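Recording Good Two-Arm Demonstrations With a Soft Bag

Part 3 of the Sivik bench notes

If you've worked through the first two parts you have a pair of arms that follow your hands, wrist cameras that stay in focus most of the time, and probably a folder full of block stacking. Great! Now put a school backpack on the table. Everything gets harder and a lot more fun, because fabric never lies the same way twice, and the policy you train afterward will be exactly as good at coping with that as your recordings are.

I collected 31 keepers for this task over a couple of long evenings in July, and I threw away nearly as many. What follows is the routine I ended up with.

What you need

Two arms with parallel grippers, a wrist camera on each, and at least one fixed camera that sees the whole table. A recorder that writes all the streams against one clock (I use Sivik, but anything that stamps every image on arrival will do). One bag with a zipper, and a few flat things that fit in it.

Step 1. Write the task down in one sentence

Mine reads: "Open the main compartment, put the flat item inside, let go of the bag." Tape it where you can see it while you drive the arms. I skipped this at first, and my early episodes ended in four different places. Some stopped with the item halfway in, others had me fussing with a strap for ages after the job was done. A learner takes all of that seriously.

Step 2. Warm up without recording

Take three or four runs at the bag with the recorder off. You're looking for a place where one gripper can hold fabric still while the other does the work. On most kids' bags the panels beside the zipper are better than the zipper pull itself, which is tiny and likes to hide. Go in slowly between two layers, close, lift a little, and check the wrist view before you pull.
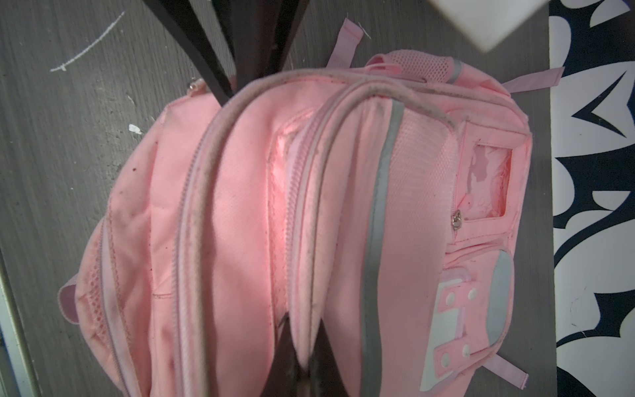 Reader comment, posted by Clalteck: I'd add one thing to the warm-up. Try both hands as the holding hand before you commit. I recorded a full set with the left arm always holding, and the policy froze any time the bag was turned around. When I redid it with a mix of both, it finally started making sensible choices.

Yes to all of that, and I've changed my own sets to match. Mix the roles on purpose. If you keep a log, put the holding arm in its own column so you can check the balance later.

Step 3. Vary the start, a little at a time

This is my favorite part. Before each episode, change one thing about how the bag lies: turn it, slide it, fold a strap under, flip it over. I work in blocks of 16 episodes and keep a small sketch of the starting poses so I don't drift back to the one I like best (I always do). Small changes first. If you jump straight to wild poses you'll spend the evening recording your own confusion.

Leave a bit of ordinary clutter around, too. A policy that has only ever seen a bare table can get thrown by a pen. Keep it clear of the arms' paths and you're fine.

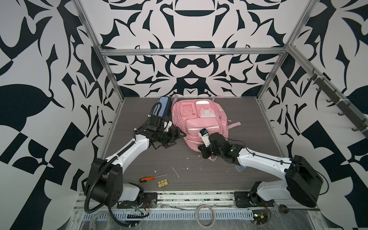
Both arms at the bag, fixed camera view.

Step 4. Drive at a boring speed

Fast demonstrations look impressive on playback and they train badly. At the other extreme, long pauses teach the arms to pause. What you want is a steady, slightly dull pace where something is always moving toward the goal. If you need to think, stop the recording and start that episode over.

My episodes come out at about 2000 time steps each. The longest one I kept is 2127, and it's long because I missed a grasp and went back for it. Keep a few like that! A clean recovery is worth a lot, since it shows the learner what to do when the fabric slips. Just don't fake them. Staged mistakes have a funny way of looking staged, with the arm drifting off to nowhere for no reason the camera can see.

Step 5. Check the wrist views while you still remember the run

Play back each episode right away, at double speed, wrist cameras first. You're asking whether you could tell what to do next from those views alone.

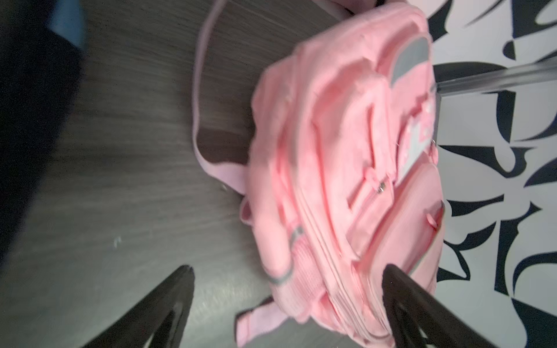 Soft, single-color bags are tough in this respect. Folds, seams and flaps can blend together up close, and if you can't find the opening yourself, it's unfair to expect the model to. When several episodes in a row read poorly, change the lighting or approach from a little higher, then carry on. I reject an episode if the fingers are out of view during the grasp, if a stream drops images, or if I can't explain why I moved when I did.

Write the reason next to each reject. I keep mine in a plain text file called vasov.txt, with one line per episode:

ep 07 keep, right arm holding
ep 08 reject, stopped to think
ep 09 keep, missed once and recovered
ep 10 reject, left stream dropped

Step 6. Mark the phases

Scrub through the fixed camera view and mark where the reach ends, where the opening is being widened, and where the item goes in. Three marks per episode is plenty. The Ammann exporter reads them from a second text file, and they make it much easier to see later which part of the task your policy is bad at. Mine was hopeless at widening the opening and lovely at everything else, so my next block was nearly all openings. 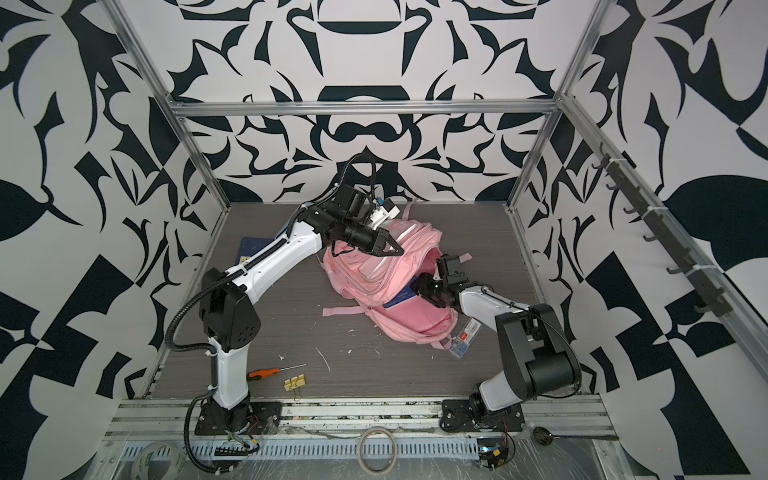
Step 7. Train early, then go back for more

Don't wait for the full set. Train on the first block, run it, and watch where it gets stuck. Then record fresh episodes that start from right there, with the bag in that same awkward state. Ten recordings aimed at a real weak spot did more for me than another evening of general ones.

Keep a few episodes out of training from the start, and pick them before you've seen any results. I put mine in a folder called holdout and made it read-only, which has saved me from myself twice.

Part 4 covers syncing the streams and trimming the dead time at the ends.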